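October 22, 2025. Shirt folding, left hand unit, slipping grip

Writing this up while it's fresh, and while there's still coffee in the pot, because I know I'll have smoothed the story over in my head by tomorrow.

The trouble started with the hem grabs. Out of 38 folds this morning, 7 ended with the cloth sliding out of the fingers partway through the lift. The readout claimed a full close every single time, which had me blaming the fabric, then the mat, then (sorry, Warrick) the way Warrick was holding his wrist. He was very gracious about it and suggested we swap units before swapping people. We did, and the slip followed the unit. Point to Costigan.

With the thing on the bench I found the left finger had a bit of play at its pivot, so the two pads were meeting at the top and leaving a sliver of daylight lower down. On a thick sweatshirt you'd never notice. On a T-shirt the hem sits right in that gap. I snugged the pivot, which cured the play, and then of course overdid it, so the finger hung up on opening and gave my thumb a good pinch when it let go. No skin broken, but it's going in the safety book all the same. Please, everybody, power down before reaching between the pads. I wrote that rule myself in January and walked straight past it.

Backed the screw off a touch, cycled it 30 times empty, no sticking. Then back to the shirts.
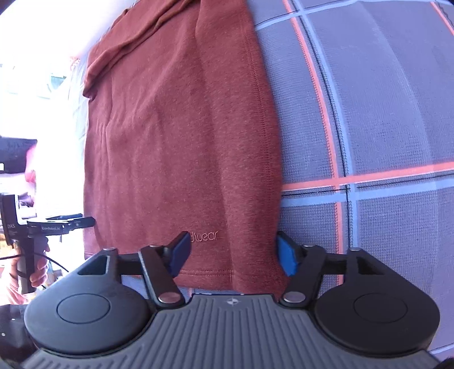

Hem pinched at the printed logo, rust-red tee, second unit held off to the left.

Ran 10 more grabs this afternoon with no slips, and I'd love to call it fixed, but I've been fooled by a good afternoon before. The Siltley log still reports closure from the motor side only, so it will go on saying "closed" whatever the pads are up to. I've asked Dendari whether there's a pad contact reading we could pull in.

Still to do: mark the pivot screw with paint so we can see if it creeps, check the right finger for the same play, and redo this morning's 7 bad folds.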